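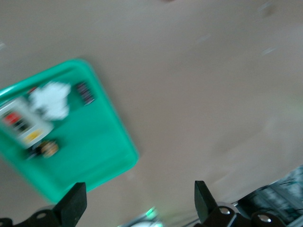 Green tray on the bench.

3 May 2026

Kullard wagon, rear wiper again. Pulled the motor, cleaned the contacts, put it back. It now parks in the middle of the glass – a new trick, as it used to park nowhere. Fuse is fine. Relay is fine, says the relay.

Hirano sent the wrong linkage for the second time since March. Have asked for part 1729, in capitals.

Dalibor Machala wants the tailgate trim off before he looks at the wiring. Clips cost more than the motor. Order 12.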